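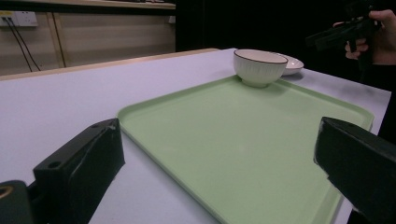 The water in Vavgate is hard. I have lived with it for 13 months and have only now got round to setting the dishwasher up for it properly. These are my notes, mostly so that I can find them again when the machine gets reset.

The dishwasher is a Stastau, the narrow one, and it came with the flat. It has a built-in softener, as most of them do. Incoming water passes through a bed of resin beads which hold sodium. Calcium and magnesium in the water swap places with the sodium, and softened water goes on into the tub. After a while the resin is full of calcium and has to be flushed with brine, and the brine is made from the salt you pour into the hole in the floor of the machine.

The hardness setting tells the machine how often to do this flush. It doesn't measure anything. If the setting is too low, the resin fills up before the next flush and hard water gets through. If it is too high, you waste salt and water.

Measuring the supply

I used two things. The first was a cheap conductivity meter, which read 708 microsiemens per centimetre at the kitchen tap after running the cold for a minute. That number is not hardness. It covers every dissolved ion, and you can't set a softener from it. I took it so that I had something to compare against later in the year.

The second was a Stalavex drop test. You fill the tube to the line, add drops one at a time, shake, and stop when the colour goes from red to green. Each drop is one German degree. Mine turned on drop 18. I repeated it the next morning and got the same.

The tube should be rinsed with the water you are testing. I rinsed it with filtered water the first time and had to throw the sample away.

The setting

The Stastau manual has a table of hardness ranges against levels, printed in French and German degrees but not in English ones. Mine had been left on the lowest level, which means the softener was hardly being flushed. To change it, hold the programme button while switching on, wait for the light to blink, then press until the count is right. Switch off to save. If you leave it alone for too long it drops out of the menu without saving, and there is no sign that this has happened other than the old value being there next time.
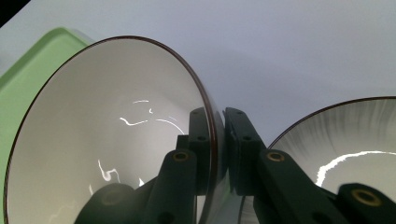 Can you use table salt in place of dishwasher salt?

It's best not to. Table salt is fine-grained and often has an anti-caking agent in it, and the fine grains can pack down in the reservoir and slow the brine flow. Coarse dishwasher salt dissolves more evenly. I buy the Carrasco bags as the local shop stocks them and I have had no lumps so far.

A related point is that all-in-one tablets with "salt function" on the box do not regenerate the resin. They contain something that keeps the calcium in solution during the wash. On soft water that may be enough. At my hardness the manual says to fill the reservoir regardless, so I have gone back to plain powder, salt and rinse aid as separate things.

Film or etching

Cloudy glasses have two causes and it is worth knowing which you have. Limescale film comes off with vinegar. Etching is damage to the glass itself and doesn't come off with anything. Very soft water makes etching more likely, so turning the softener up to the top level as a cure-all is a poor idea. Leave a glass in white vinegar for ten minutes, dry it, and hold it up to a window. Mine came clear, so it was film.

Glazed crockery shows film far less than glass does, and I wouldn't use it to judge the setting.

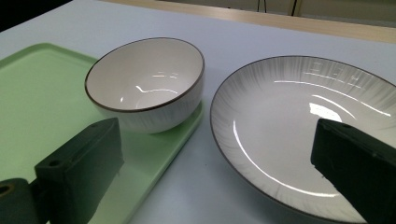
Descaling the tub

With the level corrected I ran the machine empty on the hot programme with 200 grams of citric acid in the bottom. Don't put it in the detergent drawer, and don't mix it with anything containing bleach. The filter should come out first and be cleaned by hand, then go back in before the run. I took the spray arms off as well and cleared the holes with a wooden skewer.

I'll repeat the drop test in April. The setting stays where it is until then.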